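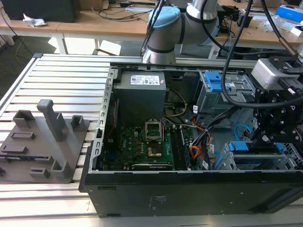
The Long Way Through an Old Computer

312 shares
19 comments

A retired office desktop weighs more than people expect. Most of that is steel, and most of the steel is worth very little. What pays for the work is smaller and takes longer to get at: the processor, the memory, the drives, the power supply if it still runs, and the board underneath it all.

At Komonance, a repair and parts shop in a former shoe warehouse, 3000 desktops came through the door last year. They came from school districts, dental offices, a county library system and a freight company called Ulari that replaced every machine in its dispatch center in one November. Some were cleaned up and sold whole. The rest were opened and taken down to parts.

The first step is to lay the tower on its side and take off the side panel. With the case flat, the board faces up and nothing hangs its weight on a connector. Screws stay where they are put. It also gives a good view of the cables, and the cables are where most of the time goes.

An office tower from a big manufacturer is usually easier to open than one somebody built at home. The companies that made them by the thousand expected a technician to visit. Drive bays have plastic latches in a bright color, often blue, and the color tells you what is meant to be squeezed or slid. A drive can come out in seconds if the latch hasn't gone brittle. When it has, the shop uses a flat plastic pry tool and some patience.

Drives leave the case early. Each one gets a tag matching the machine's intake number, then goes into a locked bin until it has been wiped or shredded. The customer decides which. Schools mostly choose wiping, and medical offices nearly always pay for shredding.

Memory is next. A module comes free when the clips at the ends of its slot are pushed back, and the only real mistake is to rock it sideways. Older modules sell slowly, but they do sell. There are people running machine tools, church sound systems and sign printers on computers that are too old to replace without replacing everything attached to them.

The processor takes more care. The cooler has to come off first, and old thermal paste can hold on hard enough to pull a chip out with it. Once the metal frame over the socket is raised, the chip lifts straight up. On many boards the socket underneath is full of fine spring contacts, and a bent one can ruin a board that was fine a minute earlier. Komonance puts a plastic cover on any empty socket before the board goes on the shelf. A board with no cover gets inspected under a magnifier before anyone lists it for sale.

Power supplies are tested and never opened. The shop's rule is that a failed unit goes to the scrap buyer in one piece. Capacitors inside can hold a charge after the cord has been pulled, and there is nothing in there worth the risk. The working ones get their cables tied and go in a crate by wattage.

Wiring is the dull part. A bundle that was routed neatly at the factory has usually been moved by every technician who visited since, and it will snag on the edge of the drive cage if it is yanked. Data cables are kept if the clips still click. Fans are spun by hand and listened to.

What's left goes to Tsolakis, a metal dealer across the river, which takes the bare steel by the pallet. The last load of the summer came to 1874 pounds. Boards that fail testing are sorted and sold separately to a refiner.

Prices move around. A good office desktop, tested and with a fresh drive, brings more whole than it does in pieces, so the shop tries that first. Machines with a dead board get taken apart. The parts shelves are open to walk-in customers until 6 p.m., and the bin of loose case screws by the register is free.

13 people saved this story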